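Ticket 1646 – wrist streams look swapped or stale in Dramivow export
Project: Plasier tabletop pick set
Status: open, workaround in place
Priority: high (blocks the August upload)

Problem

Exporter keeps flagging demos as "no object in wrist view" and tossing them. 69 rejected out of the last batch. Head camera is fine in every one I opened. The wrist views come up with bare table and tape, so the filter decides nothing is going on and dumps the whole demo.

Two possible causes, need to separate them:
a) left and right wrist streams are swapped in the config
b) streams are right but one lags, so we're pairing old wrist views with new head views

Would also accept c) filter is just too dumb. Leaning that way for part of it.

What I tried

Restarted the recorder. No change.

Reseated both wrist plugs at the hub. No change, put them back in the same ports.

Checked the Lornik config against the one from last month. Left/right names match, serials match. So not a) unless somebody moved the cables at the arm end, which I havent been able to rule out.

Cleared the cache on the recording machine, ran a new demo start to finish. Exporter rejected it again, same message.

Opened one rejected demo by hand. Apples on the brown paper, easy for the head view, and both wrist views pointed at nothing useful. Pulled these:
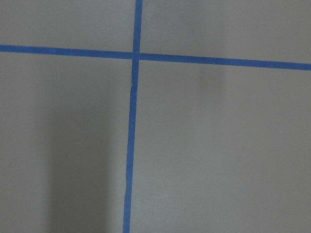
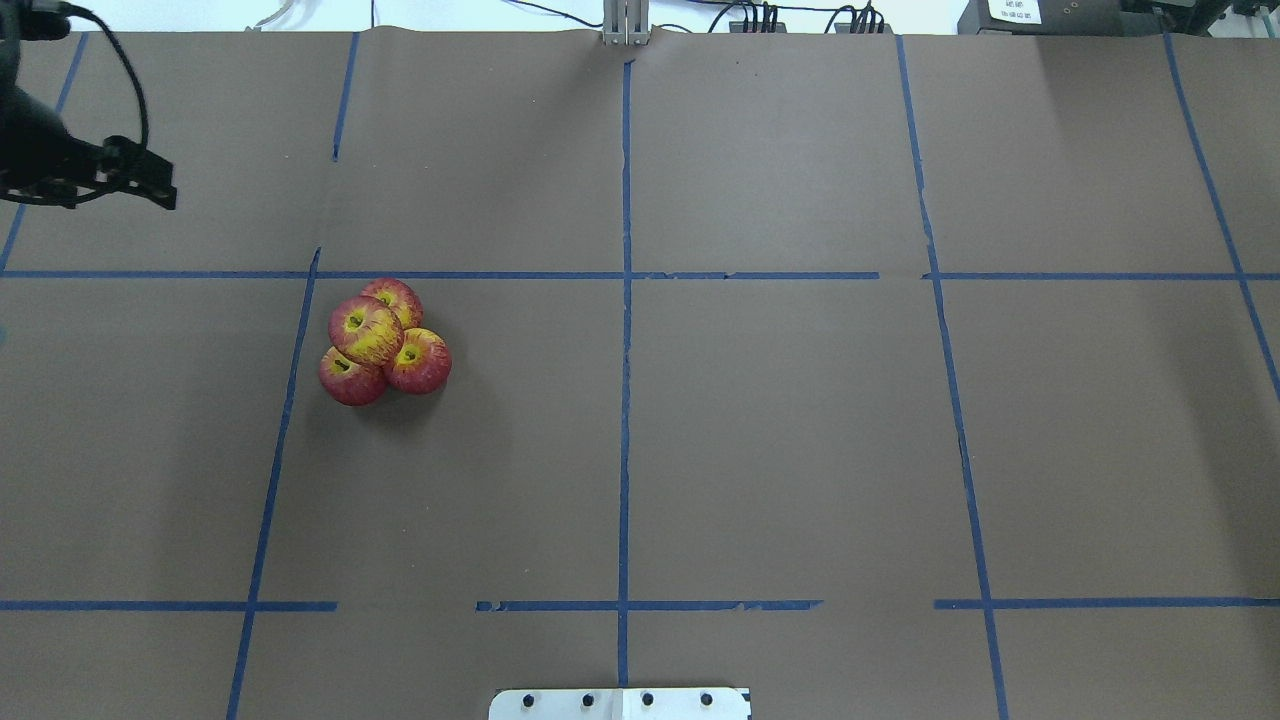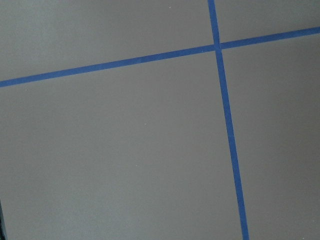

Plasier apples demo. Middle one is head cam, first and last are wrist cams. Tape crossing shows in both wrist views, no apples in either.

Notes on the above

Color is off too. Paper is brown in the head view and comes out gray in both wrist ones. Probably white balance on the wrist side, seperate issue, but the Doucette model trains on all the streams together so somebody should look at it before we collect a lot more. Not fixing it in this ticket.

The grid doesn't help much for telling left from right. Every crossing looks like every other crossing from up close. First wrist view has a kink in the up-down strip just under the crossing, so in theory you could match it to a spot on the table. Tried for a while, gave up. If we retape we should write a cell number in each one, small, near a corner.

The shadow in the first view is soft and wide. Can't tell which arm it comes from, or if it's an arm at all. Not using it as evidence.

Update, 2:40 pm

Did the cover test. Hand over left wrist lens, watched the live view, left stream went dark. Same for right. So a) is dead, streams are named correctly.

Lag test: tapped the table with a marker where head and right wrist could both see it. Wrist is 7 steps behind head. Left looked ok, maybe one step, hard to call by eye.

So b) is real on the right side at least. But it doesn't explain the rejects by itself – 7 steps is not enough to miss a whole apple pickup. Filter only samples the start of the demo, before the arms get anywhere near the objects. That's the c) part. Both wrists can be over bare paper then and that's totally normal, we shouldn't be throwing those out.

Workaround for now

Turn off "require object in wrist view" in the exporter. It's under filters, second page. Leave the head view check ON.

Do not delete rejected demos. They are good data as far as I can tell, just need a re-export once the offset is in.

Operators: start with the grippers wherever you normally would. Please dont park them over the apples to make the filter happy, someone did this on the earlier set and the model picked up the habit of hovering.

Still to do

– fixed offset for right wrist in the Lornik config, then redo marker test
– find out if the lag is constant or drifts over a long session (only tested once, after restart)
– change filter to sample the whole demo
– new ticket for wrist color
– re-export the 69 and spot check a handful before they go to training

Update, 5:15 pm

Offset in. Marker test lines up now on right, ran it twice. Drift not checked, need the rig for a couple hours straight and it's booked tonight. Leaving this open, will pick it up in the morning. Re-export is queued but held, dont release it yet.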